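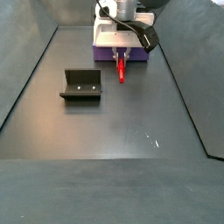

Deston Hexagonal Peg and Corner Bracket
Part no. D-267
Supplied by Eder, Fanby

The Deston set consists of a hexagonal peg and an L-shaped corner bracket for placement, alignment and upright positioning tasks on a flat work surface. The peg is red. The bracket is black and is meant to be fixed to the surface for as long as the setup is in use. Both parts are sold together under the part number above, and pegs are also sold separately in packs of 6.

The set replaces the older round peg and stop block, which remain available as spares while stock lasts. The two generations should not be mixed in one setup. The round peg will stand against the new bracket, but its contact with the wall is a single line and its rotation is undefined.

Peg

The peg is a straight hexagonal prism, tall and narrow, with flat ends cut square to the long axis. There is no top or bottom end; either may face down. The side faces are plain, without grooves, printing or index marks. Where a task calls for a marked face, apply a small adhesive dot near one end and keep it clear of the area where the peg is held.

A hexagonal section gives three pairs of parallel faces. The peg can be held across any pair, and a turn of 60 degrees brings the next pair into the same position. Holding across the corners is possible but not repeatable, and positions recorded that way should not be used as reference values.

The long edges are broken slightly at the works. The edges of the end faces are left sharper, so that the peg does not rock when it stands on end. Check them for burrs if a peg has been dropped. A damaged end face cannot be restored by hand sanding with the accuracy needed, and the peg should be replaced.

Bracket

The bracket has a vertical back wall and a horizontal flange, which together form an open channel. It is fastened with two screws placed side by side near the base of the wall. The flange is 104 mm long. Nothing closes the channel at either end, and a peg may be moved in from the side as well as from above.

The inside corner is relieved. Dust and cleaning residue collect there first, and a peg standing in a dirty channel will lean away from the wall. Wipe the corner before each series.

The bracket may be placed in either direction on the surface. In most setups the open side faces the operator. Leave enough free space in front of the flange to set the peg down upright without touching the bracket.

Work surface

A dark, matte surface is recommended. The contrast with the red peg is high, and reflections stay low under overhead light. The Plalar panel in dark gray is suitable and is supplied drilled for the bracket. It measures 267 mm on the short side and is ordered separately.

Matte panels show scuffs as lighter streaks after a period of use. These are cosmetic. A raised edge or a step between adjoining panels is another matter – a peg set down across a seam will tip, and target positions should be laid out on one side of it or the other.

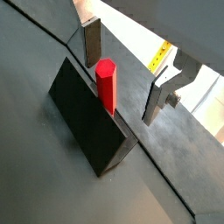 Installation

1. Clean the panel and the underside of the bracket with a dry cloth.
2. Set the bracket over the drilled holes and start both screws by hand.
3. Place a peg in the channel and press it lightly against the wall.
4. Tighten the screws in turn, a little at a time. Stop when the bracket no longer shifts under finger pressure.
5. Remove the peg and check that it stands without rocking on the open panel.
6. Record the bracket position if the setup is to be repeated elsewhere.

Thread locker is not required. Overtightening pulls the base of the wall out of square, and the error is larger at the top of the wall than at the bottom.

Care

Wipe pegs with a damp cloth and mild soap. Do not use acetone or abrasive pads. Store pegs upright or flat in the carton, out of direct sunlight – the red fades over time, and faded pegs should not be used beside new ones where color is part of the task.

Included

Hexagonal peg, red
L-shaped corner bracket, black
Fixing screws for the Plalar panel
Printed setup sheet

Not included: panel, screwdriver, adhesive dots.

Ordering

Sets ship from Fanby within 3 working days. Peg packs ship with the next set order unless separate delivery is requested. Pegs from different packs are interchangeable. Brackets bought before April have a different hole spacing and do not fit the current Plalar panel without redrilling. A drilling template can be had on request.

Returns are accepted for unused parts in the original carton. Please quote the part number and state whether the bracket has been mounted.

Technical questions: Gebhard Wallner, Eder, Fanby

Page last revised May 14, 2021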